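How Does a Website Know What You're Looking For? 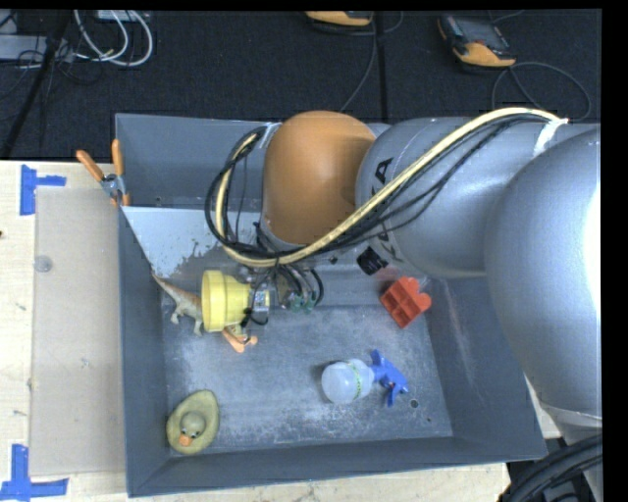
A robot arm with orange and gray parts, reaching over a big metal bin.

Have you ever typed something silly into the search box on a website? I do it all the time, and I get to call it work! I help build websites, and my favorite bit to build is the search box – that skinny little rectangle that usually sits near the top of the page.

Let's pretend you want a pair of green socks. You go to the web store of a shop called Sadholm, which sells 700 different things. You type "green socks" and press Enter. Almost 2 seconds later (that's slow, by the way, and I'd want to fix it) you get a page full of socks.

So did the computer run and look at all 700 things? Nope! It cheated a little, and it did its homework way before you showed up.

Think about the back pages of a big book about animals. There's a list there called an index. If you want to read about otters, you find "otters" in the list and it says page 40. You don't have to flip through all 200 pages with your thumb getting tired.

A website makes a list like that too, and we even use the same word for it. The index says "socks" and next to it are all the things in the store with "socks" in their name. Then it says "green" and does the same again. The computer puts the two lists side by side and keeps whatever is on both of them.

But what if you type "grene soks"? I'm a terrible speller, so I care a lot about this part. A good search box looks for words that are only a letter or two away from yours. "Soks" needs just one more letter to be "socks," so it takes a guess.

Then it has to pick what goes first. On a site I built called Elley, we put the closest match at the top, and after that the things people click on most. You might do it another way – cheapest first, maybe, or newest.

Want to try making one? Grab some paper and write down the names of ten of your books. Now make an index, with every word from the titles in ABC order and the book's number next to it. Ask somebody at home to shout out a word and see how fast you can find the right book. Then ask them to spell it wrong!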